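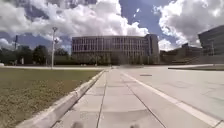 The paved path leading to the curved building. Photo: Ximena Cuautle

Building passes give up their secrets at the loading dock

Berenice Escobedo spent nine working days trying to get into offices she had been hired to get into. She managed it at all but one of them, mostly with a copied staff pass and a lanyard bought at a stationery shop.

Escobedo runs physical security tests for Stedeck, a small consultancy. Her target this time was Pilon, a door access system popular with mid-sized landlords. Pilon passes use an older proximity chip that sends the same number every time a reader wakes it up. There is no challenge and no encryption. Anyone who records the number can write it to a blank card.

"The landlord thinks he bought a lock," Escobedo says. "He bought a name tag that opens doors."

Her reader fits inside a laptop sleeve and picks up a pass from a hand's width away. Lifts work well, and so do coffee queues, but the loading dock was best. Staff at one site hung their passes on a hook beside the roller door while they shifted pallets.

Over the test she collected 300 pass numbers, all with the written consent of the employers. Colleague Uriel Varela then looked at how the numbers were issued. At Hinojosa, a property manager with 2,759 active passes, they had been handed out in sequence from a single box. Knowing one pass was enough to guess its neighbours, and one neighbour belonged to the cleaning supervisor, whose pass opened every floor including the server room.

Apolinar Magaña, who manages facilities for Hinojosa, said the firm had since cancelled 2,027 passes and moved the server room to a card and PIN reader. Replacing the rest will wait for the next budget.

"The readers are the expensive part," he said. "Everyone asks about the cards."

Lotuvthorpe, which makes Pilon, told us it has sold an encrypted version for several years and recommends it for new sites. Product manager Chun-yin Hsiao said the older chip was still offered for customers with existing readers. The company would not say how many of those there are.

Escobedo's advice for tenants stuck with the old system is to keep passes out of sight outside the building, cancel lost ones the same day and ask who holds the master passes. At two sites, the answer included people who had left the company.

The one office that kept her out had a receptionist who asked who she was there to see, then phoned upstairs to check.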